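Last edited Mon 6 January, after the washing incident. See "Known problems."

# curtains/

Notes and measurements for the curtains in the back room at Lillton. It has its own folder because the old arrangement, where all of this lived in Kirsty MacRitchie's head, stopped scaling when Kirsty went to Sullimthorpe for the winter and took her head with her.

If you only want to close the curtains, go to "Closing." If you are about to order new ones, read everything, then wait until February, when the mood may have passed.

## What's in the folder

| File | Contents |
|---|---|
| `panels.csv` | one row per panel, with layer, width and fabric |
| `care.md` | washing and ironing, including what went wrong |
| `hooks.md` | a grievance with some facts in it |
| `old/` | measurements from the previous curtains; kept for sentimental reasons, do not use |

## The curtains

There are two layers. The cream ones are sheer, with a fine linen-like weave, and they do the daytime work of softening the light and hiding the state of the room from the path. The brown ones are heavy and dark with a satiny sheen, and they come out at night. They look expensive from the doorway. Up close there are loose threads, which are covered under "Known problems" along with everything else that happens up close.

The brown layer came from Khoo, a curtain shop with a very good remnants rail and a very firm returns policy. The cream layer is Lumano, bought later by somebody in a hurry. The two were never introduced before they were hung together, and on the whole they get along.

## Columns in panels.csv

- `panel_id` - layer first, then side, as seen from inside the room. `brown_right` is the brown one on the right. We did consider something cleverer.
- `layer` - `sheer` or `heavy`.
- `width_mm` - finished width, laid flat on the floor and smoothed by hand. The wide brown panel is 1000 and the narrow one is 830. This is what buying from the remnants rail looks like in a spreadsheet.
- `hem` - `straight`, `wavy` or `argued`. The last one means the person measuring and the person holding the tape disagreed, and both are still in the house.
- `hooks` - hooks per panel. Should be 9 on the narrow one. If you find fewer, look in the vacuum cleaner.
- `notes` - free text. Please keep it civil.

Drop isn't recorded. The floor slopes, so any single number would be a lie at one end of the room.

## Closing

Close the cream layer first, then the brown. Doing it the other way leaves you reaching behind a heavy curtain to find a light one, and you will come out with your hair full of static and nothing closed.

For the brown layer, take hold of the inner edge with one hand and put the other flat against the cloth to keep the folds from swinging. Walk it over. Don't tug from the hem, however tempting it is from the armchair.

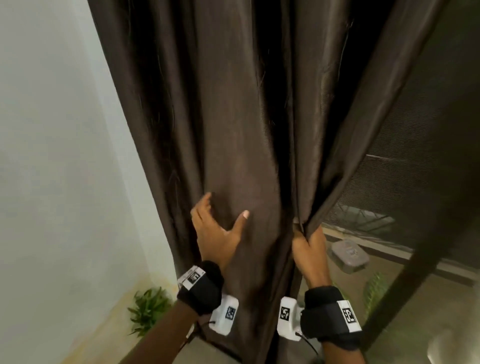
Once both panels are across, go back and fix the folds. They have a memory of how they were hung last time, and it is usually a bad one. Start at the wall side and run a hand down each fold to the floor. It takes less time than it sounds and makes the room look as though somebody is in charge of it.

The gap in the middle is the last job. The panels meet edge to edge, with no overlap designed in, so they have to be persuaded. A small gap is acceptable on weeknights. Guests get the full closure.

## Opening

The reverse, more or less, with two additions:

1. Pull the brown panels all the way back before touching the cream ones.
2. Gather the cream panels loosely and let go. They don't like being bunched, and they will show you every crease until spring.

There are no tiebacks. There were tiebacks. They matched the previous curtains and are now holding up a rose bush.

## Care

The cream layer can go in the machine, cold, on the gentlest cycle, and should be hung back up damp so the weight pulls most of the creases out. Take the hooks off first. `care.md` has a longer version of that sentence, written the same afternoon by the person who hadn't.
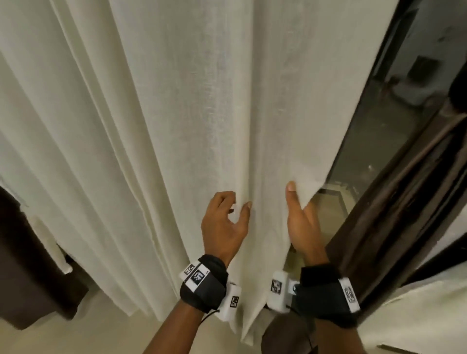
**Do the sheers need ironing after a wash?**

Hanging them damp is usually enough. If a crease survives, use a cool iron with a cloth over the fabric, and stop when you get bored.

The brown layer doesn't go in the machine. Brush it downward with a soft brush, or run the upholstery nozzle over it on low. Hold the fabric taut with your free hand or the nozzle will try to eat it - it has done this before and has shown no remorse. For a mark, dab with a barely damp cloth and leave it alone. Rubbing gives you a shiny patch, and on a fabric that is already shiny you would think that wouldn't matter.

## Known problems

- **The pattern.** Part of the brown layer has a faint branch-like design, like vines, slightly darker than the cloth. It comes and goes depending on the light. The `fabric` column says "plain brown" throughout, which was entered in the evening by an optimist.
- **Loose threads.** Snip, don't pull. Pulling has been tried.
- **The washing incident.** One cream panel was washed and the other wasn't. They now differ by a shade visible to Kirsty and no other living person. Wash them as a pair from here on.
- **Widths.** See above. Centering the gap over the glass means the narrow panel has to be stretched flatter than its partner, and it sulks.
- **Hems.** The cream hems ripple near the floor. Re-pinning was discussed at length, then it was dinner time.

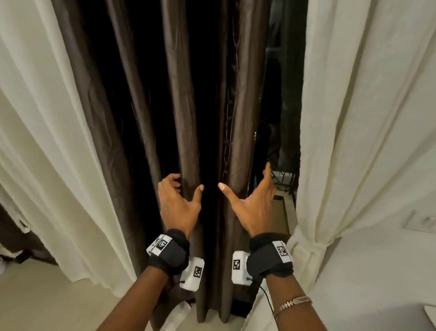 **What should I do if the brown panels won't meet in the middle?**

Check the outer edges first, where the cloth tends to bunch up against the wall. Spread those folds out toward the center, then bring the two inner edges together by hand.

## Editing these files

Measure with the steel tape in the hall drawer. The sewing tape has stretched, and every number it ever produced is in `old/`. Write millimeters, no decimals. If you change a width, put the previous one in `notes` so we can see which of you was wrong.

Questions about the hooks go to Kirsty. Allow plenty of time for the reply, and sit down before opening it.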